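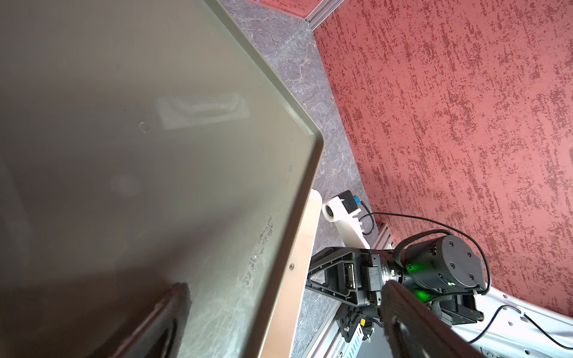

From: Margaux Leclerc
To: tular-users
Date: March 2, 2024
Subject: Re: [tular-users] grasp planner and shiny things

On the list, Kohei Aoki wrote:
> Since the September release the planner rejects nearly every
> candidate on anything glossy. The log says "insufficient surface
> support" 542 times and then the arm goes home. Is this the
> depth filter or is it me?

Kohei,

It's the depth filter. It may also be you, but I can only see the log.

Tular drops any point whose neighbors disagree by more than the default tolerance, and glare makes neighbors disagree like relatives. Set glare_tolerance to 99 and raise max_candidates from 700 to 2,000. Planning gets slower. You will have time for coffee, and the coffee will not be rejected for insufficient surface support.
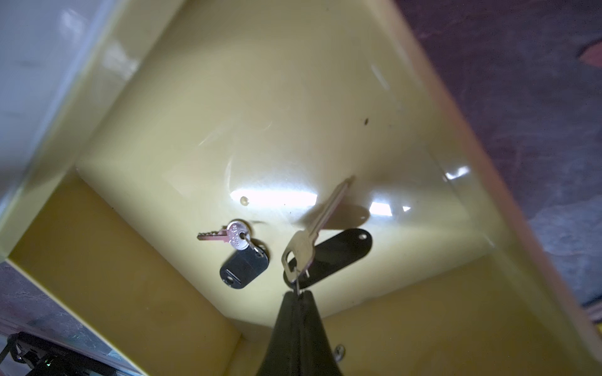 The wrist camera mask is the other half of it. Ours was still drawn for the old fingers, so the planner took the new fingertip for part of the object and very confidently planned to pick up itself. Gion Fankhauser redrew it last night. The yellow box is what we test on now, with the streak of glare across the back panel and two keys on black tags, and a dark finger coming up right beside a dark tag is as mean a test for a mask as I could want. Check yours with the overlay on before you touch any other number – I did it the other way around and lost an afternoon.

The new mask is in the Tang branch under config/wrist. Please don't pull the controller changes from there yet. I-hsuan Tseng is still arguing with the velocity limits, and the limits are ahead on points.

If it still goes home, send the full log and your mask file.

Margaux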